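Speaker notes: "Four Corners and a Throw-in"
Supporters' evening, Midport clubhouse, 27th March
Speaker: Oanh Đào

Keep to 20 minutes. They will let you run over and then blame you for the bar closing.

Opening

Start before the chairs stop scraping. Good evening, thank you for coming out, thank you to Đạt for the microphone, which he has promised is fixed.

First line: "I've been asked to talk about set pieces, so those of you who came for the raffle can relax for a bit."

Wait. If there's a laugh, carry on. If there isn't, carry on faster.

Say who I am for the newer members. I covered Midport for the local paper, then for the club website, then for my own newsletter, which has 305 subscribers and at least one of them is my mother under two addresses. I have never coached anything. I once took a corner in a charity match and it went behind for a goal kick, so I come to this with humility.

Why set pieces

The case in plain terms. Midport don't have the ball very much. We like to call this "being hard to beat." Teams that don't have the ball much need to do something with the moments when the game stops and the referee hands it to them.

Remind them of the January match away to Urden. Everyone in this room will have an opinion about the sending-off. Do not get drawn into the sending-off. Say: "I know. I was there. We'll do it at the bar."

What I want them to remember is the stretch after it, when we were down to ten and won four corners in a row. First one, short, lost it. Second one, to the near post, headed away by the smallest man on the pitch. Third one, the goalkeeper caught it and looked embarrassed for us. Fourth one, Ánh Triệu's routine, the one with the crowd at the back post and the late run across the front, and we scored.

Pause here. They will want to cheer it again. Let them.

Then: the goal looked like chaos, and the Urden manager called it lucky. He called the second one lucky as well, three weeks later, when we did the same thing to them at home.

The routine itself

Use the whiteboard, if the pens work. Bring own pens.

Draw the box. Draw it bigger than last time. Thu Trình said afterward that from the back row it looked like a stamp.

Five of ours in a bunch on the far side. Taker on the left. The bunch does nothing for a second, and that's harder than it sounds if you are a center back who has been told his whole life to attack the ball. Then two go away from goal, two go toward it, and one goes across the goalkeeper's line of sight and keeps going. The ball is aimed at where the fifth man will be, and everybody else is there to make the defenders choose.

Don't say "decoy." I said "decoy" eleven minutes straight at the Jonside evening and a man in the front row started mouthing it back at me.

If they ask why we don't do it every time: we used to. By the third match everybody had seen it. A routine is like a joke at a wedding. It works on the people who haven't met your uncle.

Ánh's own view, quoted with her permission: "The drawing is the easy part. Getting them to stand still is the job." She coaches the dead balls on top of her work with the under-eighteens, for which the club pays her in travel expenses and jackets. Say that with a straight face and look at the board members' table. 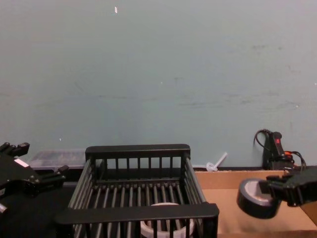 Reading time: 7 minutes

Throw-ins

Expect groans. Press on.

There are far more throw-ins in a match than corners, and we practice them far less. Ask for a show of hands: who has ever been excited by a throw-in? There'll be one hand and it will belong to Liên Tô, who played on the right for Midport when the pitch still sloped and could reach the penalty spot from the touchline. Give her a moment. Let her stand up if she wants to. She'll want to.

Then the dull truth. Most of our throw-ins go down the line to a striker with a defender on his back. He heads it out for another throw-in. We do this again a few yards further up and call it territory. I watched the whole of the Jonside match with a notebook and by half-time I had stopped writing "down the line" and was just drawing an arrow.

What the better sides do is move before the thrower has the ball in his hands. Two players swap places, one checks toward him, one spins off behind. We stand there and point. I have nothing against pointing. We may be the best pointing side in the division. But you can't pass to a point.

(That line got a laugh in the kitchen. No guarantees.)

Defending them

Short section. It's a painful one.

The equalizer at Thân Park. Don't describe it in detail, they've suffered enough. Just say: free kick, wide, everyone knew where it was going, including the man selling pies. We had a player on each post, a player on the edge of the box, and a large open area in the middle where their captain was standing on his own, waving.

Explain zones versus marking a man in two sentences at most. In one you guard a piece of grass and in the other you guard a person. Our trouble this season is that half the team was doing the first and half was doing the second, and the grass scored.

Be fair to Đạt here. He is in goal, he is in the room, and he is holding the spare microphone. He came for the ball at Thân Park because somebody shouted "keeper's." We still don't know who shouted it. I have my suspicions and he is also in the room.

The crowd

Attendance at the last home match was 632. Say the figure slowly, it's a good one for us. Then ask how many of those 632 shout "get it in the box" at every free kick, including the ones in our own half.

Gentle point: when a short corner goes wrong, the noise is terrible, and the players hear it. When a long one goes wrong, we all clap and say "unlucky." They fail just as often. One of them simply fails in a way our fathers would have recognized. If we want the clever stuff, we have to sit through it not working.

Do not lecture. If faces go stiff, skip to the story about the linesman's flag.

Linesman's flag story

As told at Christmas. Leave out the bit about the sandwich. His wife is a member now.

Questions

Likely ones, with what I intend to say.

Will we stay up? I think so, and I thought so last time, when we went down.

Should we sign somebody tall? We have somebody tall. He doesn't like heading it. Tall is a start.

Why does the corner always hit the first defender? Wind. Also not wind.

Is Ánh leaving for Urden? She says she isn't. Look at the board members' table again.

What about the sending-off? At the bar.

Finish

Thank Liên, Đạt, Ánh, and Thu for the chairs. Remind people that the coach for the next away match leaves from the bottom gate, and that last time it left without six people who were waiting at the top one.

Hand back to Thu for the raffle. First prize is the signed ball, second prize is the meat tray. Take the pens home.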